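How to wash and dry a striped cotton rug at home

Most flat-woven cotton rugs can go in a home washing machine if they are not too big. I have been washing mine this way for three years and they have kept their shape. The method takes most of a day, but nearly all of that is drying time.

What you need

A vacuum with the brush roll turned off
Mild liquid detergent
White vinegar
Two color catcher sheets
A soft brush
A railing or a clothes rack with wide bars
A non-slip pad to go back under the rug

Check the label first. If it says cotton or a cotton blend and does not say dry clean only, you can go ahead. Wool, jute and anything with a glued backing should be left out of the machine. The rug I was washing this time is a Hemmin flatweave bought in June, and its label says cold wash, no tumble dry.

Test the colors

Wet a white cloth with cold water and a drop of detergent. Press it on the darkest stripe for a full minute, then do the same on the next darkest. If a little color comes off, use both catcher sheets. If a lot comes off, don't machine wash the rug at all. Spot clean it and take it to a rug cleaner when it needs more than that.

Vacuum both sides

Vacuum the top, flip the rug and vacuum the back. Go along the stripes and then across them. Take the rug outside and shake it, then vacuum the floor where it was. Grit under a rug scratches the finish on a wood floor, and there is always more of it than you expect.

Treat the spots

Lay the rug flat on the floor in good light. Mix a teaspoon of detergent into a cup of cold water, dip the brush and work in the direction of the weave. Blot with a dry towel as you go.

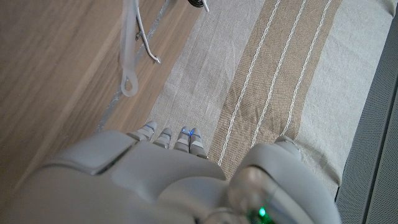
Spots are easy to miss on a striped rug, so work one stripe at a time. Start at one end and follow each color all the way to the other end before moving over. Pale stripes show coffee and mud right away. On a brown stripe like the one in the photo, stains can hide until the rug dries, so feel along it with your fingers for stiff patches. If you are doing this on a wood floor, put an old towel under the part you are wetting.

Wash

Fold the rug loosely in thirds and lay it around the drum so the weight is even. Use cold water, the gentle cycle and half the detergent you would use for a load of towels. Put the vinegar, half a cup, in the softener drawer. Do not add other laundry. Choose the lowest spin – a fast spin leaves hard creases that take weeks to relax.

If your machine is small, use the bathtub. Fill it with cold water to just over the rug, press the rug up and down for ten minutes and let it soak for twenty. Drain and rinse until the water is clear. Roll the rug up in the tub and lean on the roll to push the water out.

Dry

Pull the rug straight while it is wet. It helps to have a second person on the other end. Đạt Huỳnh held the far corners for me and we tugged until the stripes lined up again. Hang it over the railing with the stripes running down, and turn it after a few hours. Keep it out of strong sun. The rug must be fully dry before it goes back on the floor, and the edges are the last part to dry.

Put it back

Wipe the floor and let it dry. Lay the pad an inch in from the edge of the rug on all sides. If the corners curl, fold them under the opposite way, put a heavy book on each one and leave it overnight.

I wash mine twice a year and vacuum once a week in between.

Karim Qaisi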